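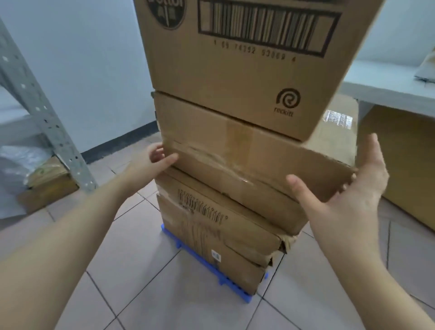 What happens to the people in a goods-in room when part of the handling is automated? Most of them keep a job, but it becomes a different job: fewer routine lifts, more awkward ones, and a larger share of the day spent sorting out what the machine has declined to do.

I have worked in stock control at the Flirnum depot in Cutberg long enough to have seen the receiving procedure rewritten twice. The second rewrite came with a handling cell supplied by Okoth, which was switched on in September. The firm had been asked for a system that would take cartons off pallets, read the labels and pass them to storage. It supplied one that does this for cartons within a stated tolerance. The tolerance is where my argument starts.

A carton is accepted if its faces are flat to within a few millimetres, its code is readable from a fixed angle and its base will hold when the box is gripped from the sides. New cartons from a single supplier meet this almost without exception. Reused cartons often don't. Cardboard softens at the corners first, then along the lower edges, and a box that has been taped shut more than once may carry an old code next to the current one. A shiny strip of tape across a printed face can be enough to spoil a reading. A person copes with all of this by putting a hand on each side and feeling whether the box gives. The grip is adjusted before the weight comes on, usually by moving one hand down to the lower corner. It takes a second or so and is not written in any procedure I know of.

The project papers called such cartons "exceptions". The word suggests something rare. At our site some 17 per cent of cartons arriving in the first weeks fell outside tolerance, against a planning figure of 2 per cent. The gap had a simple cause. The planning figure was taken from a week of deliveries for one customer, Flelora, who send everything in new outer cases. Returns and mixed consignments were left out of the sample, and these are the bulk of the difficult work.

The effect on the staff was measurable. Under the old arrangement a handler moved every kind of box, good and bad, in the order it came off the lorry. The sound cartons served as a rest between the poor ones, although it was never described in those terms. Once the cell had taken the sound cartons, what remained was a continuous run of crushed, overhanging or badly stacked boxes. Total lifts per person fell. Reported wrist and shoulder strain did not fall with them, and on the late shift it went up slightly.

I don't regard this as an argument against the equipment. The cell handled 2921 cartons in its best week without a dropped box, and no one on the floor has asked for those lifts back. My objection is to the way the remaining work is valued. It is treated as residue, something that will shrink as the software improves, and so very little is spent on it. The manual bench is the same bench. The pallets are still set on the floor, so the lowest carton in a stack is taken with a bent back, and the lowest carton is generally the one that has suffered most.

There is also the matter of pace. The cell holds a buffer, and when the buffer is full of rejected cartons it stops. The handler is then given 60 seconds before a stoppage is logged against the shift. I accept that some limit is needed. But the limit was set by the supplier to protect the throughput of the machine, and it has ended up as a work rate for a person, without going through any of the steps by which a work rate is normally agreed. If a supervisor had pinned the same number to the wall there would have been a meeting about it.

Training has changed as well, for the worse in my view. New starters used to learn on easy cartons for a few weeks and met the difficult ones gradually. They now begin on the difficult ones. They also spend less time beside experienced handlers, as the manual side is rostered for one person at a time. The knowledge of how to take a failing box from a stack without bringing down the one above it has always been passed on by standing next to someone, and the roster has removed the standing next to.

Three changes would cost little by comparison with the cell. The first is a lift table under the manual pallet position, so that the bottom layer can be raised to waist height. The second is to return a fixed share of sound cartons to the manual side during each shift. This lowers the output of the cell on paper, and management dislikes it for that reason, but it would restore the variation in load that the old arrangement gave by accident. The third is to remove the stoppage timer from the shift record and keep it as an engineering figure, where it is useful.

A fourth, which is partly outside our control, is to agree a standard with suppliers on how many times an outer carton may be reused. Reuse is sensible and I wouldn't want it stopped. At present, though, its cost falls on whoever lifts the box last, and it appears in no one's budget.

The contract with Okoth comes up for review after its first year. The draft review form has eleven headings on uptime, reading accuracy and spare parts, and one on "operator feedback", with a single line to write on. I have asked for the strain reports to be attached.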